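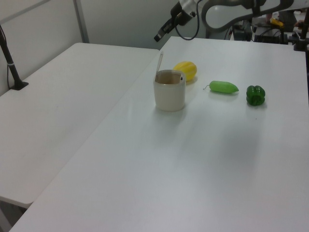 Notebook, June, evening

Back in the Gustulthorpe workshop after a fortnight of doing nothing useful. Dennis had the heater on (in June!) and had moved my good screwdrivers, so the first half hour went on finding those. They were in the drawer marked FUSES.

Job for tonight was the table routine, which we've started calling Grostico because that was the name Dennis typed in the file header and now it's everywhere. Idea is still the same: a handful of kitchen things on the white top, arm goes over, picks what it's told, puts it where it's told. I want it dull and repeatable before we let Howard Sedgwick near it with his list of requests.

Where things stand

Black stand pole is clamped at the back corner of the left table and I'd like it to stay there, please. Every time somebody leans on that table the calibration goes off and I lose an evening. If you need the bench space, use the other end or shout first.

Laid out the cup, the yellow fruit, the long green one and the pepper in a loose row. The cup and the yellow one were too close together – from the side the cup hides part of it, and I'd guess that's why the detector has been drawing one big box round the pair of them. Want to try a proper gap next time before I go blaming the software. The pepper is glossy as well, so keep an eye on what the highlights do to it under the strip light.

Speed is capped at 50 for now. Dennis had it at 300 in his copy of the settings file, and I've asked him very nicely to stop that. Same units, same arm, same table edge to hit!

Cable on the wrist

Still not happy with this. It loops out from the black module, down to the right and back round to the connector on the coupling, and there's more slack in it than I'd like when the wrist turns. A soft clip would do it. Don't pull it tight, though, it needs enough to rotate. Adunik do a little sprung one that Dennis swears by, and I've put 2 on the order.

Lids

Spent the rest of the session on the white container with the cream lid. Coming straight down, with the middle finger on the top and the side ones splayed out to the edges of the lid. It's a fussy thing to line up, as any tilt in the lid changes where the fingers meet it. I saved the approach as pose 543 so we've got something to go back to.
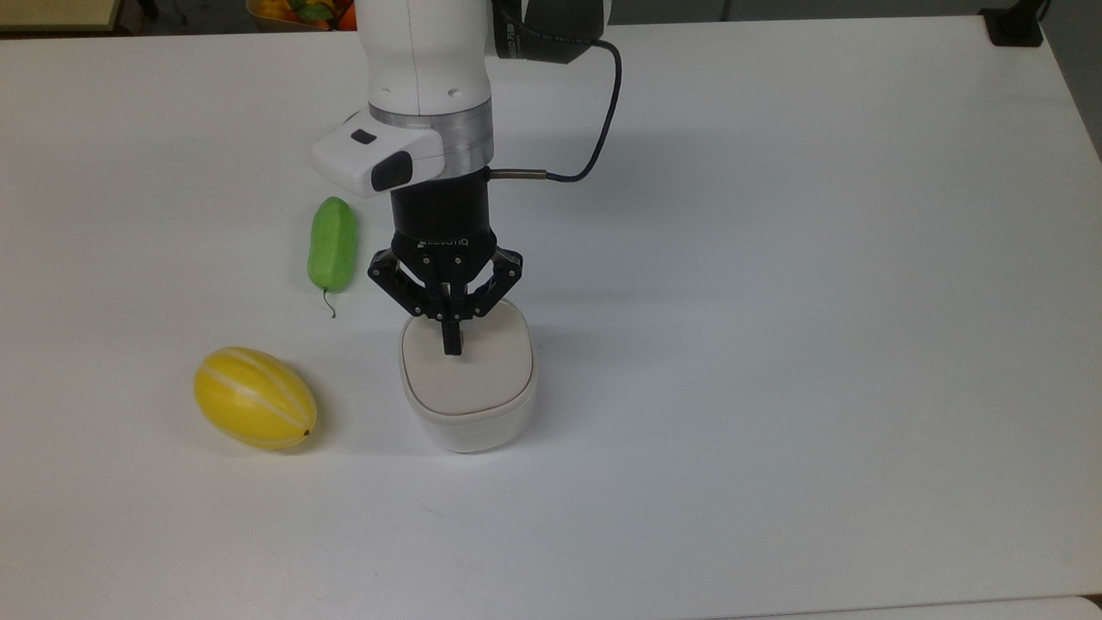
To do

Gap between the cup and the yellow fruit, then rerun the detector on the same row.

Clip for the wrist cable, once the parcel turns up.

Try pose 543 with the wrist turned a touch, lid square on to begin with, then tilted.

Merge settings files. One copy, on the workshop machine, speed 50. Dennis, I mean you.

Write to Howard in Guimarães and tell him the pouring idea will have to wait till he's home. He'll grumble, but he can do it from a café in the sun, so I'm not feeling too sorry for him.

Packed up at half nine. Heater off, window still doesn't shut properly.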